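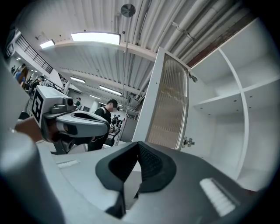 Eleni Todorova

I will defend ribbed glass cabinet doors to anyone who'll listen. Clear glass is a commitment — you have to own nice bowls, and stack them nicely, forever. Solid doors are fine, but a whole wall of them makes my kitchen feel like a locker room! Ribbed and frosted, with that little hint of bronze, lets the light play around and keeps my ugly mugs private. My sister in Eltgate says it's a fad and I'll hate it by October. Maybe so. She also spent 40 minutes last week wiping fingerprints off her clear ones, so I'm keeping mine.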